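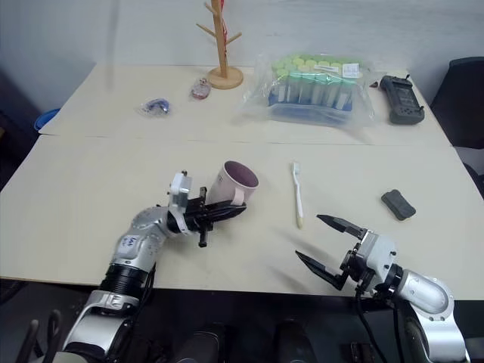 I have wanted a mug tree for years and years, and on Friday I finally gave in and bought one. My gran had one by her kettle and I used to be allowed to hang the mugs back up after tea, always in the wrong order, and I think I've been chasing that feeling ever since!

Mine is a plain wooden one with a round base and short pegs, nothing fancy. I dithered over a metal one from Lastico for ages (two evenings of my life, gone) but the wood just looks friendlier on a pale table. It was twenty pounds, which my sister thinks is daft for a stick with pegs in it. She keeps her mugs in a stack. We don't discuss it.

The pink mug was always going on first. It's a deeper, purply pink on the inside and it's my favourite for a big milky tea, even though it takes up more room than it should. After that I got stuck. Do you do all the handles facing the same way? Pirjo Kettunen, my old neighbour from the Campbell Road flat, swore by heaviest mugs at the bottom, and I do think she had a point – I once saw a top-heavy one go over at a friend's house and it was carnage. Three mugs and a sugar bowl.

Of course, putting out one new thing meant I had to look at everything else on the table. I'm terrible for this. There was a white toothbrush lying there, and a dark grey block, a sponge or maybe an eraser, and little clear plastic bags of bits and bobs I still haven't found a proper home for. I like a clear bag because I can see what's in it without opening it, but they do breed. I've got my eye on some Skastau boxes with lids, if they ever come back into stock.

Next job is the mugs themselves. I've got far too many for the pegs, so a few will have to go to the charity shop, and I already know I'll be hopeless at choosing. The chipped one from our week in Wales is staying, before anyone asks.

If you've got a mug tree, tell me how you load yours! I'm off to put the kettle on.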